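Print this message | E-mail this message

Re: [Pleltbridge-walkers] Ridge path in March?

> Has anyone done the Jilus ridge path early in the year?
> Is 8 miles too much with a full pack?

Oh, do go! We walked it last March and I still go on about it to anyone who'll listen.
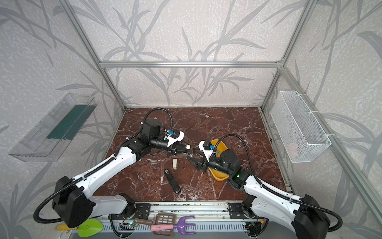
The climb out of Suksawat is steep, 100 steps cut into the bank, but then it levels out and you can stride along for ages (skylarks the whole way!). Bring gaiters for the boggy bit by the stile.

The 68 bus gets you back to Pleltbridge, one every 2 hours, so check before you set off.
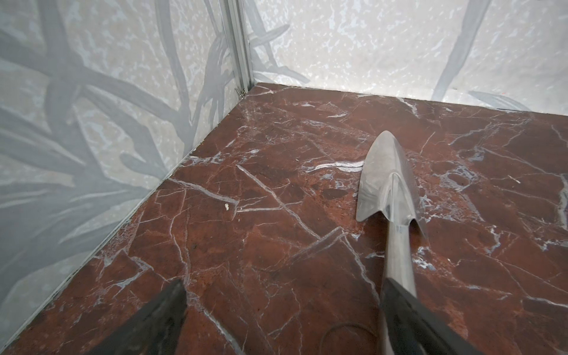 Dark red marble with pale veins

Recent messages:
- Pondix stove, spare parts?
- Lost glove, Suksawat car park

Contact the list owner | Back to top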